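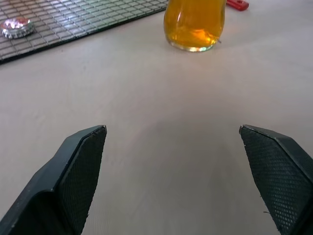

Notes for the Vallside bloggers' evening, 11/7/16

Slide 1. Title. Wait for the people at the back to find chairs. Say thanks for having me. Don't mention the parking.

Slide 2. Why I'm talking about cream blusher. I bought my first one at 19, put it on over powder and went to a wedding looking as if I'd been slapped by someone with jam on their hands. There are photos. My aunt has them framed.

Slide 3. What I own. The drawer at home holds 224 face products, and before anyone asks, yes, I went through the lot for this talk. More than 19 of them are the same pink. Pause for the nodding.

Slide 4. The three I tested. Plarkance pot, Gilmartin stick, Zeltex liquid with the sponge tip. All bought with my own money, which my bank would like you to know.

Plarkance: soft, sheer, smells of old ladies' handbags (I mean this kindly). Lasted until lunch. The lid unscrews itself in a bag, so keep it away from anything you love.

Gilmartin: the one I'd buy again. Warm it on the back of your hand first. Dab, don't drag. If you drag it, your foundation comes along for the ride. Shade names are daft. I have "Second Thoughts" and was sorely tempted by "Mild Alarm".

Zeltex: six hours and it hadn't moved. Neither had it when I tried to take it off. One dot per cheek. I used three and had to cancel a coffee.

Slide 5. How to put it on. Demo on my own face, mirror is in the blue bag. Base first, cream next, powder last if you must. Start further back than you think and work forwards. Smiling to find your apples is fine until you stop smiling and they drop an inch.

Slide 6. Hot weather. Keep pots out of the car. I left a bronzer on a dashboard last August and it's now part of the dashboard.

Skip slide 7 if running late, it's only swatches.

Questions. Somebody will ask about brushes. Answer: fingers, washed. Somebody will ask if it suits older skin. Answer: it's on mine, come and look.

Raffle tickets are still in my coat.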